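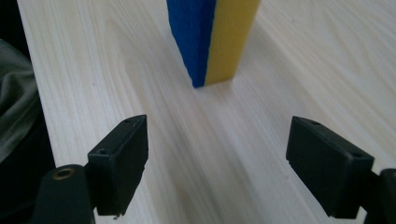
Van Rooij to move flooring and tabletop finishing to water-based coatings

Furniture maker Van Rooij will stop using solvent-based lacquer at its Matolach plant by the end of May, the company told employees and suppliers this week. All tabletops, shelving and stair parts finished at the site will then be coated with a two-component water-based product applied on the existing spray line.

The change follows a 21-month trial on a single booth. During that period the plant coated test batches of ash, beech and maple with four candidate products and compared them with the current lacquer for hardness, stain resistance and color change under light. Two of the candidates were dropped early after they raised the grain on ash to a degree that required a second sanding pass. A third passed the hardness test but left a white haze where coffee had been left standing overnight.

The remaining product is supplied by Brelleck, which also makes the pigmented primer used on the company's painted lines. Brelleck will deliver it in returnable containers, replacing the steel drums now stored in a separate fire-rated building behind the plant. That building will be cleared and used for raw boards.

"Drying is the part that took the time," said Milagros Huenchumán, who manages finishing at Matolach. "Solvent lacquer flashes off quickly and forgives a cold room. Water does not. We had to control the humidity in the tunnel before we could say anything useful about the coating itself."

The drying tunnel has been extended by 20 feet and fitted with dehumidifiers and a second bank of fans. Line speed will be lower at first. The company expects to run at 50 parts per hour on wide tops during the first weeks and to raise the rate once operators have settled the spray pressure and nozzle sizes for each part family. Narrow parts, including stair treads, are not expected to slow down.

Customers who order pale finishes may notice a difference. Solvent lacquer tends to give ash a slightly yellow tone that deepens with age, while the water-based coating dries close to clear and keeps the wood nearer to its sanded color. Van Rooij will therefore sell the two finishes under separate article codes until existing stock is gone, and dealers have been asked not to mix them in one order – a table and a matching bench, for example, should carry the same code. Replacement parts for older furniture can still be ordered in the old tone. These will be tinted to match.

Care instructions have been revised as well. The new coating should not be cleaned with ammonia or with products containing wax, and spills of alcohol should be wiped up promptly. Full hardness is reached after two weeks, so tops shipped sooner will be packed with foam spacers instead of film laid directly on the surface.

The plant employs 155 people. No jobs will be cut as a result of the conversion, according to the company, although the evening shift in the finishing department will start an hour later to allow for the longer cleaning of pumps and hoses. Training for spray operators is being given in small groups by Iraís Barrera, a coatings technician who worked on the trial.

The company's smaller site at Draradetti, where chair frames are finished by hand, is not part of the conversion. It will keep its present oil finish – already free of added solvent – and will receive new extraction hoods later in the year.

Dealers can request sample boards in ash, beech and maple through their regular sales contact. Orders confirmed before the changeover will be delivered in the finish originally specified.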